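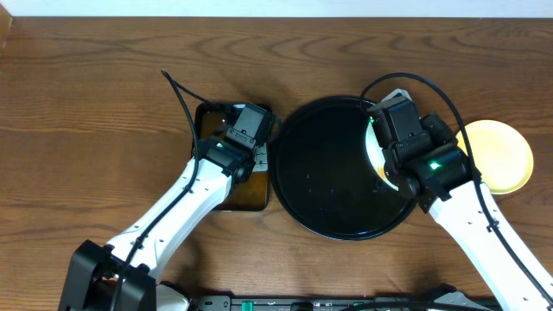 중간 진행 보고: 양팔 원격조작 설거지 시연 수집

수신: Josville 지원사업 담당 Frøydis Bråten
작성: Adow 조작학습팀 Yusri Lumenta
대상 기간: 10월분

1. 요약

이번 기간의 목표는 식기 세척 작업의 원격조작 시연을 학습에 쓸 수 있는 형태로 모으고, 첫 번째 정책 학습을 시작하는 것이었다. 시연은 1660건을 수집했고 검수까지 마쳤다. 과제 전체 목표치는 4000건이다. 계획 대비 수집 속도는 맞추었으나 검수가 예상보다 오래 걸려 학습 시작이 뒤로 밀렸다. 학습 결과는 이번 보고에 포함하지 않으며 다음 보고에서 다룬다.

예산 항목 변경은 없다. 장비비 잔액으로 그리퍼 손가락 예비품을 추가 주문했고, 금액은 첨부한 집행표에 적었다.

2. 작업 구성

시연자는 리더 암 한 쌍을 양손으로 잡고 움직이며, 탁자 쪽 팔로워 암 두 대가 같은 관절각을 따라간다. 시연자는 탁자를 직접 보지 않고 화면만 보고 조작한다. 초기에는 탁자 옆에 서서 직접 보며 조작하는 방식을 썼는데, 이렇게 모은 시연에는 카메라에 보이지 않는 정보로 판단한 동작이 섞였다. 접시 뒤쪽으로 손을 뻗는 동작이 대표적이다. 해당 시연은 모두 폐기했고 위 수집 건수에도 넣지 않았다.

영상은 머리 위치의 카메라와 손목 카메라에서 받는다. 관절각, 그리퍼 개도, 영상의 시간축은 기록 프로그램 Liem에서 맞춘다. 10월 초에 손목 영상이 관절 기록보다 늦게 저장되는 문제를 발견하여 수정했다. 수정 전 시연은 지연값을 보정한 뒤 다시 검수했고, 보정이 되지 않는 것은 제외했다.

식기 배치는 매 시연 전에 바꾼다. 배치표는 15종이며, 각 배치표에는 식기의 종류와 놓는 구역만 적혀 있고 정확한 각도와 간격은 준비하는 사람이 정한다. 같은 배치표를 쓰더라도 매번 조금씩 다른 상태에서 시작하게 된다.

3. 시연 절차

시연 한 건은 다음 단계로 나눈다.

가. 한쪽 그리퍼로 접시를 잡는다.
나. 다른 쪽 그리퍼로 스펀지를 집는다.
다. 스펀지를 물에 적신다.
라. 접시의 앞면을 문지른다.
마. 접시를 내려놓고 스펀지를 트레이 쪽으로 되돌린다.

단계 경계는 시연자가 발판을 밟아 표시한다. 발판을 밟는 시점은 사람마다 차이가 있어, 검수자가 영상을 보고 경계를 다시 잡는다. 현재 검수 시간의 상당 부분이 이 작업에 쓰인다. 다음 기간에는 그리퍼 개도 변화로 경계를 먼저 자동 추정하고 검수자는 틀린 것만 고치도록 바꿀 예정이다.

실패 후 다시 잡는 동작은 지우지 않고 남긴다. 단, 식기가 탁자에서 떨어지거나 사람이 손을 넣은 경우에는 시연을 중단하고 폐기한다.

4. 스펀지 파지 문제

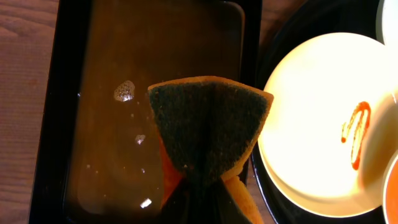

이번 기간에 가장 많은 시간을 들인 부분은 스펀지를 잡는 방법이었다. 시연자마다 잡는 방향이 달라 같은 문지르기 단계에서도 손목 궤적이 크게 갈렸고, 이 상태로 학습하면 정책이 두 방식의 중간 동작을 내놓을 우려가 있었다. 내부 협의를 거쳐 초록색 수세미 면이 위로 오도록 접어 쥐는 자세를 기준으로 정했다. 가운데가 눌려 양쪽으로 경사가 생기면 손목 영상에서 스펀지의 방향을 읽기 쉽다. 반면 물이 갈색으로 탁할 때에는 트레이 바닥의 깊이를 영상만으로 판단하기 어려워, 스펀지를 담그는 깊이는 시연자의 감각에 의존하게 된다. 접시에 남은 붉은 주황색 소스 같은 얼룩은 손목 카메라에서 잘 구분되므로, 문지르기의 시작 위치를 정하는 단서로 쓸 수 있다고 본다.

기준 자세를 정한 뒤 시연자 전원이 연습 시연을 다시 했다. 연습분은 수집 건수에 포함하지 않았다. 자세를 맞추는 데 익숙해지기까지 시연자에 따라 한나절에서 이틀이 걸렸다. 가장 흔한 실수는 스펀지를 너무 깊게 물어 그리퍼 손가락 끝이 접시에 먼저 닿는 것이었다. 이를 줄이기 위해 리더 암 손잡이에 닫힘 한계를 두었다.

접시를 드는 쪽의 문제도 있었다. 접시를 세워 들면 손목을 돌릴 여유가 줄어들고, 반대쪽 팔이 가까이 오면서 케이블이 시야를 가리는 경우가 생긴다. 케이블 고정 위치를 손목 쪽으로 옮겨 시험했으나 관절 회전 범위 끝에서 당겨져 원래대로 돌려놓았다. 다른 고정 방식은 Taltdale 작업실에 제작을 의뢰해 두었다.

5. 검수 결과

검수는 두 사람이 따로 하고 판단이 다르면 함께 다시 본다. 폐기 사유는 많은 순서대로 단계 누락, 영상 지연, 사람 손의 개입이었다. 소스가 남은 상태로 끝난 시연은 폐기하지 않고 별도 표시를 했다. 이 시연을 학습에 넣을지는 첫 학습 결과를 본 뒤 결정한다.

시연 한 건의 길이는 편차가 크다. 숙련된 시연자는 같은 배치에서 초보 시연자의 절반 정도 시간에 끝낸다. 속도 차이가 학습에 미치는 영향을 보기 위해 시연자별 식별 번호를 자료에 남겼으며, 개인 이름은 기록하지 않는다.

6. 지연 및 위험 요소

학습 시작이 계획보다 14일 늦어졌다. 원인은 앞에 적은 시간축 보정과 파지 기준 변경이다. 지연분은 다음 기간의 배치 확장 일정을 줄여 흡수할 계획이며, 최종 납품 시점의 변경은 요청하지 않는다.

물을 쓰는 작업이므로 그리퍼 모터부의 침수가 계속 위험 요소로 남아 있다. 현재는 손가락 끝만 물에 닿도록 시연자에게 안내하고, 하루 작업이 끝나면 그리퍼를 분리해 점검한다. 이번 기간에 침수로 인한 고장은 없었다. 손가락 패드는 마모가 빨라 교체 주기를 절반으로 줄였다.

시연자 확보도 확인이 필요하다. 현재 인원 중 두 명이 다음 기간 중에 다른 과제로 이동한다. 후임 교육에 필요한 시간을 일정에 반영했으나, 교육이 늦어지면 월간 수집량이 줄어들 수 있다.

7. 다음 기간 계획

먼저 검수가 끝난 자료로 문지르기 단계만 따로 학습한다. 전체 절차를 한 번에 학습하는 것은 그 결과를 본 뒤 진행한다. 평가는 학습에 쓰지 않은 배치에서 하고, 성공 여부는 접시에 남은 얼룩의 면적으로 판정한다. 면적 측정 방법의 초안은 작성해 두었으며 다음 보고에 첨부한다.

수집은 그릇류로 넓힌다. 그릇은 안쪽 면이 굽어 있어 현재의 파지 기준을 그대로 쓸 수 있을지 확실하지 않다. 소량의 시험 수집을 먼저 하고 기준을 고칠지 판단하겠다.

8. 담당자 확인 요청 사항

첫째, 별도 표시한 미완료 시연을 납품 자료의 건수에 포함할 수 있는지 회신을 부탁한다. 둘째, 원본 영상의 보관 기간이 협약서에 명시되어 있지 않다. 저장 장치 증설 여부가 여기에 달려 있으므로 다음 수집을 시작하기 전에 정해 주기 바란다.

첨부: 집행표, 배치표 목록, 폐기 사유별 집계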